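생활공간 연구 수업 학기말 프로젝트 보고서
대리석 바닥의 포장 쓰레기, 어떻게 쓸어 담을 것인가
작성: 엘린 모건, 르호드리 보언
지도: 메이니르 모스틴 선생님
제출일: 26. 6. 15.

1. 주제를 정하기까지

처음에 저희 조가 하려던 것은 주방 수납이었습니다. 양념통을 어디에 두면 손이 덜 가는가 하는 주제였는데, 계획서를 두 번이나 고쳐 쓰고도 어쩐지 신이 나지 않았습니다. 그러다 오르네오 하우스(저희 과에서 생활 실습 장소로 쓰는 주택입니다)에서 택배 상자를 뜯은 날, 바닥에 남은 종잇조각과 비닐을 쓸다가 둘 다 꽤 오래 쪼그려 앉아 있게 되었고, 그날 저녁에 주제를 바꾸었습니다. 모스틴 선생님께서 "너무 작은 주제가 아닐까" 걱정하시면서도 허락해 주셔서 지금도 감사하게 생각하고 있습니다.

저희가 알고 싶었던 것은 단순합니다. 매끈한 돌바닥에 크기와 무게가 제각각인 포장 쓰레기가 흩어져 있을 때, 빗자루와 쓰레받기만으로 어떤 순서로 어떻게 쓸면 덜 힘들고 덜 흘리는가. 진공청소기는 처음부터 뺐습니다. 페트병이나 상자는 어차피 청소기로 빨아들일 수 없고, 저희 둘의 자취방에는 청소기가 없기도 합니다.

2. 장소와 도구

오르네오 하우스의 바닥은 두 종류입니다. 한쪽은 흰색과 회색 무늬가 있는 광택 대리석이고, 낮은 단 너머로는 짙은 적갈색 나무 쪽마루가 헤링본 무늬로 깔려 있습니다. 처음에는 두 바닥을 모두 비교하려 했지만 분량이 너무 커져서 대리석만 다루기로 했습니다. 마루 쪽은 다음 학기 조가 이어받아 주면 참 좋겠습니다.

도구는 나무 손잡이가 달린 빗자루와, 역시 나무 손잡이가 달린 베이지색 플라스틱 쓰레받기입니다. 쓰레받기 한쪽에는 빗살처럼 톱니가 나 있는데, 여기에 솔을 대고 훑으면 엉킨 머리카락이 빠집니다. 저희는 이 톱니를 3회차에야 제대로 써 보았고, 그 전까지는 손으로 하나하나 뜯어냈습니다. 르호드리는 아직도 그 시간을 아까워합니다.

쓰레기는 일부러 집에서 흔히 나오는 것으로 골랐습니다. 작은 페트병, 납작하게 누른 골판지, 접지 않은 작은 상자, 얇은 포장지 같은 것들입니다. 분류는 무게가 아니라 "쓸었을 때 어떻게 움직이는가"로 했습니다. 굴러가는 것, 미끄러지는 것, 바닥에 달라붙는 것, 바람에 날리는 것 이렇게 네 가지입니다. 이 분류는 델리스 러독 선배가 작년에 쓴 보고서에서 빌려 왔고, 선배가 흔쾌히 써도 된다고 해 주었습니다.

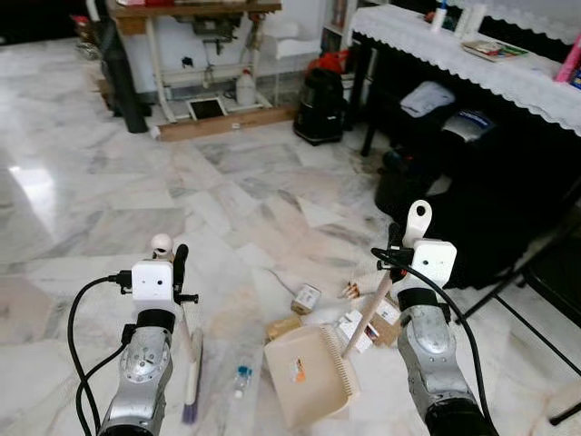
큰 쓰레기와 작은 부스러기가 섞여 있으면 무엇부터 쓸어야 할까?

큰 것부터 쓰레받기에 담거나 손으로 집어낸 다음, 남은 부스러기를 한곳으로 모아 쓰는 편이 빠르다. 큰 상자가 남아 있으면 부스러기가 그 밑으로 들어가 같은 자리를 두 번 쓸게 된다.

3. 진행 방법

실습은 모두 6회 했습니다. 한 번에 같은 종류의 쓰레기를 같은 넓이에 흩어 놓고, 엘린이 쓸 때는 르호드리가 기록하고 다음 회에는 서로 바꾸었습니다. 회차마다 바꾼 조건은 하나씩입니다. 쓰레받기를 두는 자리, 빗질의 길이, 큰 쓰레기를 먼저 치우는지의 여부, 그리고 창문을 열었는지 닫았는지를 차례로 보았습니다.

창문 이야기는 조금 덧붙이고 싶습니다. 원래 계획서에는 없던 조건이었습니다. 그런데 2회차에 환기를 시킨다고 창문을 열어 두었더니 가벼운 포장지가 쓰레받기에 들어갔다가 다시 나와 버리는 일이 자꾸 생겼습니다. 둘이서 한참 웃다가, 이것도 기록해 두자고 해서 넣었습니다.

기록지는 스컬라노프 양식을 썼습니다. 칸이 넓어서 메모를 길게 할 수 있는 점이 좋았는데, 너무 길게 쓰다 보니 나중에 정리하는 데 애를 먹었습니다. 쓸어 담은 쓰레기는 종류별로 도믹스 봉투에 나누어 두었다가 마지막에 한꺼번에 무게를 재었고, 여섯 번의 실습을 합쳐 2,263그램이 나왔습니다. 이 숫자가 결론에 쓰이지는 않지만 애써 잰 것이라 적어 둡니다.

4. 손잡이와 표면에 대한 메모

매끈한 물건은 바닥에서 집어 올리기가 생각보다 까다롭습니다. 표면이 둥글고 광택이 있으면 손끝이 걸릴 데가 없고, 빗자루로 밀면 돌바닥 위에서 방향이 쉽게 틀어집니다. 저희는 둥글고 매끈한 것을 다룰 때에는 굵은 쪽보다 좁아지는 쪽을 잡는 것이 낫다고 느꼈습니다. 윈 기틴스 조교님은 고무 코팅이 된 장갑을 권해 주셨는데, 4회차에 써 보니 확실히 손에서 덜 빠져나갔습니다. 다만 고무 면에는 먼지가 잘 붙어서 중간에 한 번씩 닦아 주어야 했습니다. 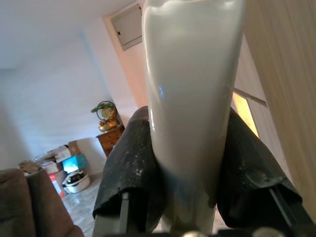 그림 2. 좁은 아래쪽을 잡은, 매끈하고 둥근 흰색 물건

빗자루 손잡이도 비슷합니다. 저는(엘린입니다) 평소에 손잡이 끝을 쥐고 크게 쓰는 버릇이 있었는데, 기록을 보니 그렇게 쓴 회차에서 쓰레기가 쓰레받기를 넘어간 일이 더 많았습니다. 조금 아래로 내려 잡고 짧게 당기듯 쓰면 힘은 더 드는 것 같아도 솔 끝이 바닥에서 덜 튑니다. 르호드리는 반대로 처음부터 너무 짧게 쓸어서 팔이 아프다고 했고, 결국 두 사람이 중간쯤에서 만나게 되었습니다. 햄 마을에 사시는 르호드리의 할머니께 이 이야기를 해 드렸더니 학교에서 이제야 그런 걸 배우느냐고 하셨답니다.

5. 결과

첫 회에는 바닥을 다 정리하기까지 42분이 걸렸습니다. 사진을 찍고 메모하는 시간까지 들어간 것이라 부끄러워할 일은 아니라고 모스틴 선생님께서 말씀해 주셨지만, 그래도 좀 부끄러웠습니다. 마지막 회에는 대략 절반으로 줄었습니다. 손에 익은 덕도 있을 테니 줄어든 시간을 전부 방법의 효과라고 말할 수는 없습니다.

굴러가는 것부터 말씀드리면, 페트병은 옆으로 누운 상태에서 몸통 가운데를 밀면 그대로 굴러가지만 뚜껑 쪽을 밀면 제자리에서 빙 돌기만 합니다. 쓰레받기를 병과 나란하게 놓고 가운데를 한 번에 밀어 넣는 것이 제일 나았습니다. 조금씩 여러 번 밀면 턱에 걸려 도로 굴러 나옵니다.

납작한 골판지는 달라붙는 것으로 분류했습니다. 광택 대리석에서는 솔이 골판지 위를 그냥 타고 넘어가는 일이 잦아서, 모서리 한 곳을 솔로 눌러 끌고 오거나 깨끗하게 손으로 집는 편이 낫습니다. 저희는 원칙적으로 손을 쓰지 않기로 했다가 5회차부터 이 규칙을 버렸습니다. 집에서 청소할 때 그런 규칙을 지키는 사람은 없으니까요. 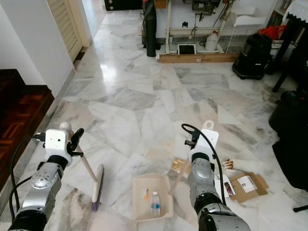 접지 않은 상자는 미끄러지는 쪽에 속하는데, 이것은 쓸기가 쉬운 대신 쓰레받기 안에서 자리를 너무 많이 차지합니다. 상자 하나가 들어가면 뒤에 오는 작은 포장지가 들어갈 데가 없어 옆으로 비어져 나옵니다. 그래서 상자는 쓸기 전에 눌러 펴 두거나 아예 따로 모으는 것을 권하고 싶습니다. 분리배출을 생각해도 종이는 종이대로 모아 두는 쪽이 나중에 편했습니다.

날리는 것, 그러니까 얇은 포장지와 종이 띠는 빗질의 속도가 거의 전부였습니다. 빨리 쓸면 솔이 닿기도 전에 바람에 밀려 달아납니다. 천천히, 솔을 바닥에서 떼지 않고 끌어오면 얌전히 따라옵니다. 창문을 닫고 한 회차에서는 종이가 쓰레받기 밖으로 다시 나오는 일이 눈에 띄게 줄었습니다.

쓰레받기의 자리에 대해서도 적어 두겠습니다. 저희는 벽 쪽에 두는 방법과 쓰레기 바로 옆에 두는 방법을 비교했는데, 옆에 두고 조금씩 옮겨 가며 쓰는 쪽이 나았습니다. 벽 쪽으로 길게 몰고 가면 무늬가 있는 대리석에서는 작은 부스러기가 회색 결에 섞여 잘 보이지 않아 중간에 흘린 것을 놓치게 됩니다. 해 질 무렵에 몸을 낮추어 비스듬히 보면 그제야 반짝이는 바닥 위로 점점이 남은 것이 드러나서, 다시 빗자루를 들어야 했던 날도 있었습니다.

6. 아쉬운 점과 앞으로

쓸어 본 사람이 저희 둘뿐이라 결과를 넓게 말하기는 어렵습니다. 키가 다르거나 왼손을 쓰는 사람은 또 다를 것입니다. 빗자루도 한 가지만 썼기 때문에 솔이 더 뻣뻣하면 골판지가 잘 끌려오는지 어떤지 모르겠습니다. 7월에 실습실이 열리면 러독 선배와 함께 손잡이 길이가 다른 빗자루를 몇 가지 써 보기로 했고, 그때는 기록지의 메모 칸을 좁게 만들 생각입니다.

마지막으로 실습 때마다 열쇠를 챙겨 주신 기틴스 조교님, 긴 초안을 끝까지 읽어 주신 모스틴 선생님께 감사드립니다. 회차별 기록지 사본은 부록으로 따로 묶어 과 사무실에 제출했습니다. 2회차 기록지 뒷면의 커피 자국은 르호드리의 것입니다.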